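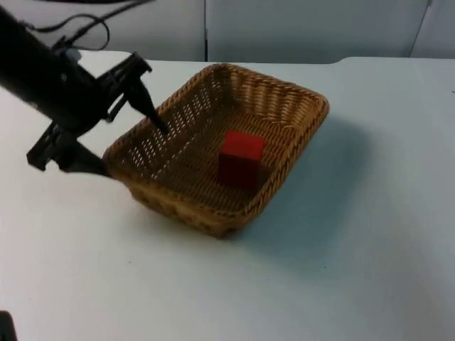
1/7
Good morning, friends! I promised I'd write up what I think of the new fall fabrics from Iritz, and I've had them spread across the bed since Tuesday, so let's get into it. There are 60 prints in the range this year and I have touched far too many of them.

2/7
First, the wool blends. They're softer than last December's, and they hang beautifully in a long skirt or a loose coat. The plum is my favorite by a mile – it looks almost brown indoors and then you step outside and it wakes up. I'd line it, though. Mine clung to my tights all through lunch.
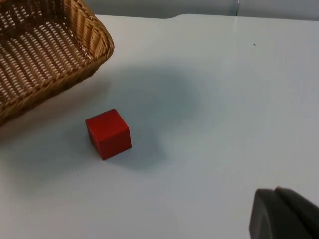 3/7
Color is where I always get stuck, and I know plenty of you do too, because you write and tell me so. My own rule is to start with the quiet shades and let one loud thing in at the end. Think of that honey-brown wicker on a white table with one little red cube beside it. Your eye goes right to the red, doesn't it? So a tan tunic, cream pants, and a red scarf or a red shoe, but please pick one. I wore both to Assunta Zuccaro's birthday and felt like a mailbox.

4/7
Now the shawls. The Dantas ones are lighter than they look and they do pill at the shoulder where your bag strap sits, so carry a clutch or make your peace with it. The paisley border is worth it to me.

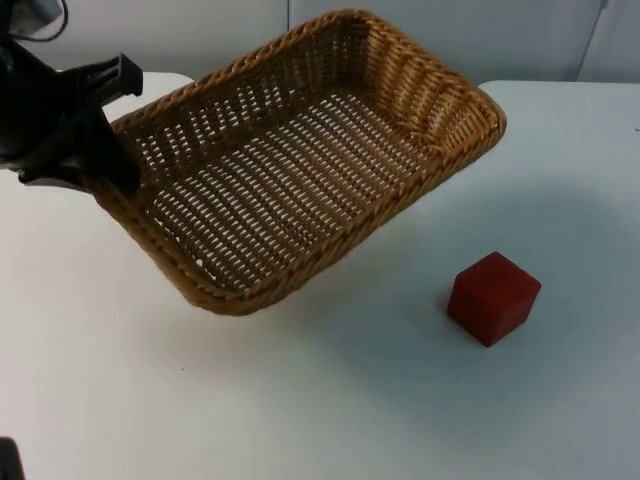
5/7
Tiziana Amato wrote back that the shawls run short on anybody tall, and that she had to pin hers with two brooches to keep it closed. Good to know, and thank you, Tiziana! I'm five foot three, so it had never crossed my mind. Maybe try the wide one, style 326, before you give up on them.

6/7
A few of you asked about sewing versus buying ready-made. If you have a patient tailor, buy the cloth. If it's already cold where you live and you want something for this weekend, the ready-made tunics are cut generously and the sleeves are easy to take up.

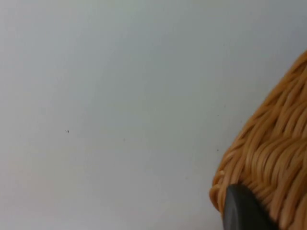
Warm caramel tones, a favorite of mine for fall.

7/7
Next time it's boots, and I have a lot of feelings about heels on wet leaves. Send me your questions before then – I read every one, even if it takes me a while to answer.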